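Deux bras, une plaque et nous au milieu

Je vous avais promis des nouvelles du labo, alors les voilà, avec un café et pas mal de retard ! 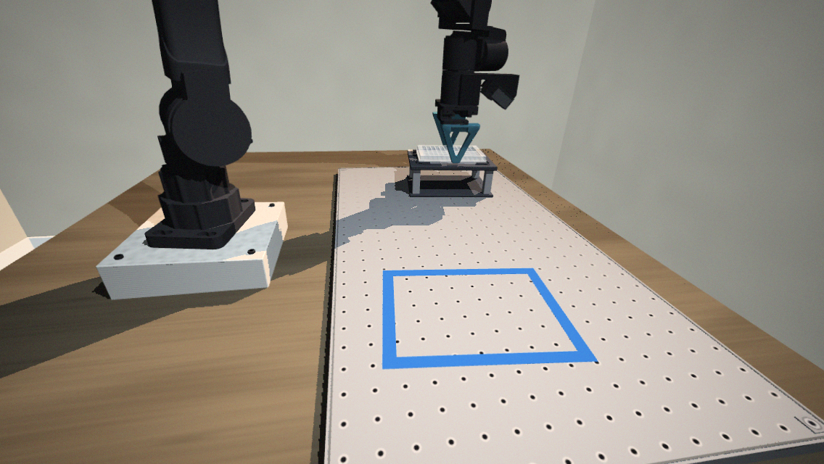

Comment on en est arrivés là

Pour ceux qui prennent le blog en route : je travaille chez Timmont, au contrôle des échantillons, et depuis octobre on prépare l'arrivée de deux bras robotisés à notre poste de préparation. Pour l'instant tout se passe en simulation. Les deux bras noirs, la grande plaque perforée, le petit support au fond avec son plateau blanc à compartiments, la pince turquoise au bout du bras, juste devant : on peut tout bouger à l'écran sans rien casser, et je ne vous cache pas que j'y ai passé des pauses déjeuner entières.

C'est Komoser qui fait l'intégration. Leur interlocutrice, Nayeli Pacheco, est venue nous voir avec son ordinateur et une question toute bête : « Montrez-moi ce que vous faites avec vos mains. » On s'est regardés, un peu gênés. Moi, mes mains, je n'y pense plus depuis longtemps ! Je prends la plaque, je la tourne, je la pose, je note. Elle m'a fait recommencer 4 fois, plus lentement, et j'ai découvert que je tapote toujours le bord de la plaque avant de la lâcher. Aucune idée de pourquoi. Le robot, lui, ne tapotera pas.

Ce qui change vraiment

Le chiffre que tout le monde répète dans les couloirs, c'est 519. C'est notre nombre de plaques sur une semaine chargée, et ça veut dire 519 fois le même geste du poignet. Mon collègue Macario Cárdenas porte une attelle un mois sur deux, donc quand on lui parle de robots qui « volent » le travail, il lève son bras et la discussion s'arrête là.

Cela dit, je ne vais pas vous vendre du rêve. Avant, une pause de 30 minutes, c'était à deux, on déplaçait les plaques en papotant et on rattrapait le reste après. Avec le nouveau planning, l'un de nous surveillera le poste pendant que l'autre sera aux analyses, dans la pièce d'à côté. Je vais moins voir Macario, et ça, ça n'apparaît dans aucun tableau de Numeo (le logiciel de suivi, que je commence à bien aimer malgré ses menus impossibles).

Et puis il y a la question de savoir qui s'occupe de quoi. On nous a proposé une formation pour régler les positions nous-mêmes. J'ai dit oui tout de suite, Macario a demandé à réfléchir. Je le comprends : apprendre à corriger la position d'un bras au millimètre, c'est un autre métier, et pour le moment la fiche de paie n'a pas bougé. On en a parlé à la direction, on attend la réponse.

Et mon petit carré bleu

Mon détail préféré dans la simulation, c'est le contour bleu au milieu de la plaque perforée. J'ai demandé si on pourrait en coller un sur la vraie table, avec du bon vieux ruban adhésif. Nayeli a ri, puis elle l'a noté. Sur l'ancien site de Magaña, on avait du ruban partout, et on s'y retrouvait très bien !

La prochaine étape, c'est la formation. Je vous raconterai, surtout si je me trompe de bouton. Et si vous êtes passés par là dans votre boîte, dites-moi en commentaire comment vous avez réparti les postes, ça m'intéresse beaucoup.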